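Adow Opens Free Battery Check and Trade-In Program for Portable Chargers

2023-12-27

12 shares | 16 comments

KLINHOM — Adow, the maker of the Noklow line of portable chargers, is delighted to announce a free battery check and trade-in program for anyone who owns one of its chargers, whether it was bought last month or has been riding along in a backpack for years. The program is open now at 254 partner stores, and the company warmly invites customers to stop in whenever they happen to be nearby.

The idea is a simple one. A customer brings in a Noklow charger, a member of the store staff runs a short check on it, and the customer gets a plain answer about how much life the battery still has in it. If the charger is doing fine, it goes straight home again. If it is getting tired, the customer can hand it over for recycling and put a credit toward a new Wadden, the slim charger Adow introduced in September.

"We hear from so many people who have a drawer at home with two or three old power banks in it, and they feel bad about throwing them out but have no idea if they still work," said Yaowalak Chantharasri, head of customer care at Adow. "My own mother had one of those drawers, bless her, and I think that is really where this program began. We wanted people to be able to walk in, have a nice chat and leave knowing where they stand."

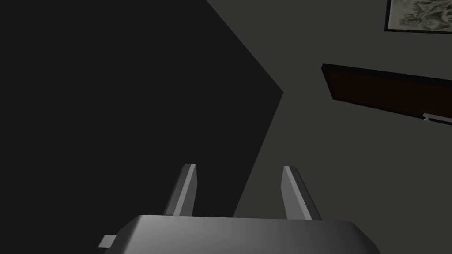

Adow tried the program out in a handful of Klinhom stores during the fall and checked 1,000 chargers along the way. Customers asked for two changes, and both have been made: the trade-in credit can now be saved for 12 months, and a receipt is no longer needed. The serial number on the back of the charger is enough.

Chargers that are swollen, leaking or badly dented should not be carried into a store or put in the mail. Owners are kindly asked to stop using them and call Adow customer care first, and the team will be glad to explain the safest way to hand them over — even if the charger is many years old.

The Wadden comes in two sizes and includes a short charging cable. Trade-in credit can be used on either size, with a limit of one credit per new charger.

Media contact: Yaowalak Chantharasri, Adow Customer Care, Klinhom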